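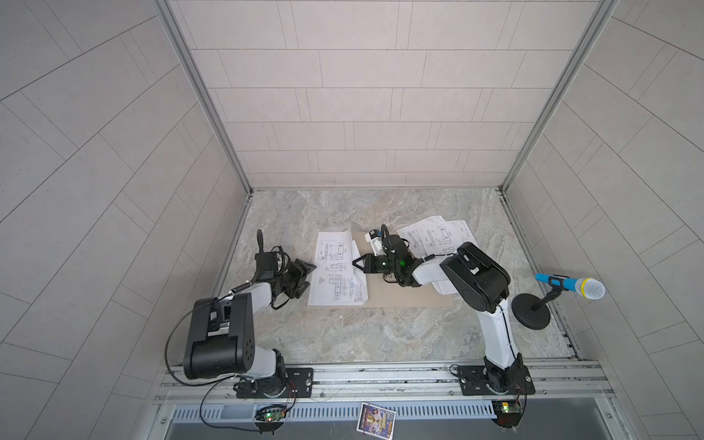
By Dana Ruckert

RONBRIDGE — The city will stop accepting paper drawings with building permit applications in July, the Department of Building and Zoning said. The change applies to new construction, additions, and any alteration that affects structure, plumbing, or electrical service. Applicants will submit a single PDF set through the department's online portal.

Under the current rule, an applicant files three printed sets. One goes to the plan reviewer, one to the fire marshal, and one returns to the job site with the approval stamp. Corrections marked on one set have to be copied by hand onto the other two. The department received 3,615 permit applications last year and found mismatched sets in 604 of them. In those cases the average delay was 17 working days.

Files must be drawn to scale, with each sheet at its full printed size and a graphic scale bar in the title block. Scans of hand drawings will be accepted at 300 dots per inch or higher. Photographs of drawings will not. Fonts have to be embedded, and layers must be flattened before upload. Sheet numbers in the file must match the index on the cover sheet, and a set that fails this check will be sent back before it reaches a reviewer.

A stamped paper copy is still required at the job site during inspections. Contractors may print it themselves from the approved file, provided it is printed at full size. Half-size prints will not be accepted in the field.

The portal was built by Tillman, which also handles records for the neighboring town of Virton. Virton made the same change two years ago but kept a paper option for single-family homes. Ronbridge will not have a general exemption. Homeowners without a computer can bring one paper set to the permit counter, where staff will scan it for a fee based on sheet count.

Older records are a separate project. The department holds nearly 3,000 rolled drawings in the basement of the Stunov Street annex, some on linen and some on blueprint paper that has faded. Those will be scanned as they are requested. No schedule has been set for the rest.

Applications filed on paper before the change will be reviewed on paper through final approval, including revisions.

COMMENTS (4)

gravelpit_ed
Does "full printed size" mean 24x36 only? My draftsman works on 18x24 and the counter has always taken it.

mlc_northside
They should have kept the homeowner option like Virton did. I'm building a deck, not a hospital.

Reply to mlc_northside
tworows: You can still take paper to the counter. It's in the article.

hvac_in_ronbridge
Is there a file size limit? The old portal choked on anything with a mechanical sheet in it.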